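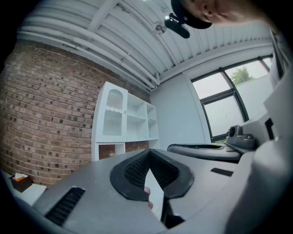

Section 4: Recording your first mix

Right, by now you should have Vokulell installed and your decks talking to the laptop. If the little deck icons in the top corner are still grey, go back to Section 3 and sort that first, as nothing below will work until they turn green.

I'm going to take you through recording a full mix from start to finish, the way I do mine every month. My first go took an entire Thursday evening and came out with the left channel missing, so I've put the things that caught me out in as notes. You'll be quicker than I was!

Before you start

You'll want your tracks in one playlist (I call mine "August warm", "August late" and so on), headphones, and plenty of free disk space. A 90 minute mix saved as WAV takes up more room than you'd think, close to a gigabyte. Close your browser and your email too. A message ping halfway through a breakdown is a horrible thing to find afterwards.

1. Open Vokulell and click Session, then New. Give it a name you'll recognise later. I used to leave them all as "Untitled" and ended up listening to the first minute of each one to find what I was after.

2. Go to Session, then Input, and pick Master Out from the list. Don't pick Booth Out. They sit next to each other and look the same, but Booth has its own volume knob and your recording will go up and down with it.

3. Load the first track on deck A and play the loudest part you can find. Watch the meter on the right. You want it sitting in the green with the odd flick into amber.

4. If it's going red, turn down the trim on the mixer channel and leave the master where it is. Then do the same on deck B with a different track. Old disco rips are usually much quieter than new house records, so check one of each if you play both.

CAUTION: A recording that has clipped can't be fixed later. Turning it down in an editor only gives you quieter crackle. If in doubt, record low and bring it up at the end.

5. Set the buffer. Session, then Advanced, then Buffer Size. It arrives set to 100 and mine was full of tiny clicks until I moved it up to 514 (yes, an odd number, that's just how the slider steps). If your laptop is newer than mine, try it as it is first and only move it if you hear clicks.

6. Press Test. Vokulell records a short bit and plays it straight back to you. Listen on headphones, both ears. This is where I'd have noticed my missing left channel, if I'd bothered. The culprit was a half-plugged lead behind the mixer.

7. Cue up your opener, press Record, wait for the counter to start moving, and then press play. Leave a couple of seconds of silence at the front. You can trim it later, and it's much nicer than losing the first kick.

Note: the space bar stops the recording. It doesn't ask if you're sure. Recep Sezer lost most of a lovely sunset set by leaning over to move his drink, so go to Preferences, then Keys, and untick "Space toggles record" before you do anything serious.

8. Play your mix! If a blend goes wrong, keep going. You can drop a marker with the M key at the place where it happened and decide later whether it bothers you. Half of mine I can't even hear the next day.

9. When the last track has faded right out, count to five and press Record again to stop. Wait for the Saving message to go away before you shut the lid.

Saving and sharing

10. Click Session, then Export. Keep one WAV for yourself and make an MP3 for everyone else. Choose the highest quality in the list, unless your upload site has a size limit.

11. Fill in the title, artist and artwork boxes now. If you skip them, your mix turns up on people's phones as a string of numbers. One of mine spent a whole summer as "737" on the Jidstead listening page, and Chalerm Paisan still calls it that.

12. Tick Write Tracklist if you want a text file with the times in it. It takes the times from when you moved the crossfader, so long blends can be out by a minute or so. Have a read through before you post it.

If the Export button is greyed out, the session is still locked from recording. Close it, open it again from Recent, and it should be fine. Trimming the ends and evening out the volume are both in Section 5.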